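Forum > Automation > Small Shop and Home > Are we there yet on chores?

Thread: Can a machine do the boring stuff yet, or still no
Page 1 of 1

npk_brevholm
Posts: 400
I keep the break room and the packing corner in a small shop. Every April I get asked whether some of the daily chores can go to a machine. The list is short: wipe the counter, restock drinks, put pouches and bags back where they belong, take out the bin, pick scraps off the floor. I can already buy a floor robot that vacuums an empty hallway. I want to know about the rest. Please give failure rates if you have them. Videos sped up 10x don't help me.

Filippos M-V
Posts: 60
Depends what you call done. We trialed a fixed arm from Liapis on one task, moving filled bottles from a crate to a shelf. Same bottle, same crate, same lighting. It ran fine for 30 cycles at a time, then dropped one, and someone had to reset it. With a different bottle it needed new grasp settings. For one product on one shelf I would call that solved. I would not call it a chore.

gwenllian_p
Posts: 212
Disagree with Filippos on the definition. A dishwasher does a chore and it only works because you load it the way it wants. If you arrange the room for the machine, most of this list is possible now. Give the pouches a tray. Give the bottles a rack with slots. Keep cable off the floor. People refuse to do that part and then say the robot failed.

Filippos M-V
If I have to sort everything into trays first, I have done the chore.

gwenllian_p
You sort once, when you set up. After that the tray is the place the thing goes. We did it on the Platstead line and the manual touch time went down. I don't have a number I would defend in public.

old_relay
Posts: 31
Then you don't have a number.

gwenllian_p
Fair.

Efthymia
Posts: 145
Splitting this by difficulty, hardest last, from what I have seen work on a bench:

Rigid object, known shape, clear space around it. Works.
Rigid object, lying against others of the same kind. Works most of the time. The gripper finger needs somewhere to go between two round walls.
Clear plastic. Depth sensors still do badly on it. A cap or a label gives you something to lock onto, the body often doesn't.
Soft pouch with liquid in it. The shape changes when you touch it. Squeeze too little and it slides, too much and you find out how good the cap is.
Cloth. Ask again in a few years.
Loose cable. Same, and worse, as it is also attached to something.

The policies trained on human demonstrations have moved the middle of that list. They have not moved the bottom much. Handheld grippers are a cheap way to get the demonstrations, as you don't need an arm in the room to record.

old_relay
The demonstrations are made by a person who can see what is wrong and correct for it. How much of that carries over?

Efthymia
Some. If the person only ever demonstrates the clean version, you get a policy that has no idea what to do after a bad grasp. So you record the recoveries too. Marker cubes on the grippers help with tracking the hand pose, they do nothing for the pouch.

npk_brevholm
Can someone show me what a normal spot looks like when you try this? Every demo I find has a bare table and a bowl of plastic fruit.

Efthymia
Ours, from the handheld side. The pouch on top of the black unit and the bottles on the shelf to the right are the items I would worry about, in that order. Look at the floor too if you are planning on anything with wheels.

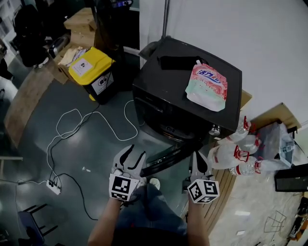

RE: Can a machine do the boring stuff yet, or still no

Filippos M-V
Four bottles on their sides with the necks all one way is kinder than most rooms. I would still start with those and leave the pouch for later. The red caps should help.

gwenllian_p
I would start with the power strip. Get those two cables up along the wall, then talk about wheels.

old_relay
And the bag on the shelf? You can't plan a grasp on what you can't make out inside it.

Efthymia
Move the bag as one object. Unpacking it is a separate task and I would not quote for it.

npk_brevholm
So for my list: bottles maybe, bin no, pouches no, scraps no. I'll ask Beditz for a price on a slotted rack and leave the rest with the 2 people who do it now.

gwenllian_p
Ask for the rack with a front stop. Ours didn't have one and we had to add it.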